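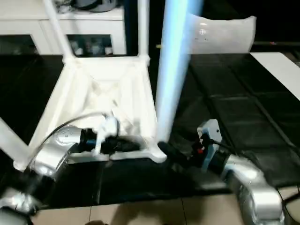 White tubes and rounded corner joints of the frame.

Folding chairs: assembly and checks

The white folding chairs for the Rivness hall are supplied as tube, moulded joints and a fabric seat. Order 546 covers the full set, with spare joints bought separately from Esteck. Lauri Hirvonen has rewritten the assembly sheet, and the new version replaces the one issued in April.

Work on a covered surface. Lay out the base first and seat each tube fully in its joint before starting the next. A tube that stops short will turn under hand pressure and should be pulled out and refitted. Do not use a mallet on the joints. Mixed lengths have been found in seven packs, so compare the legs in pairs before fitting.

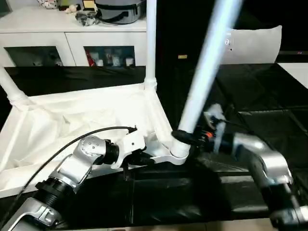
Can the fabric seat be fitted after all the legs are in?
It can, but the last corner is then hard to reach. The sheet puts the fabric on before the final leg.

Straps are left slack until the frame stands level, then tightened a little at a time from opposite corners. Onni Jääskeläinen measured the finished seat on the trial chair and found a drop of roughly 187 mm at the centre with the straps slack. No limit has been set for the tightened seat. Figures from the Motine store will be added to the sheet when they arrive.

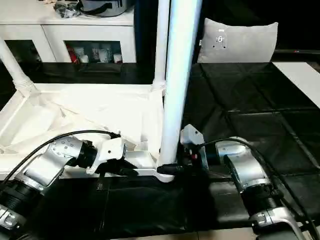 Base and uprights, with ribbed collars at the joints.

Check the feet last. Each cap should sit flush with the end of its tube, and the frame should not rock when pressed at any corner. Faulty parts go in the Sjöberg crate with the pack number written on the bag. Printed copies of sheet 7 are in the hall office until 4 pm.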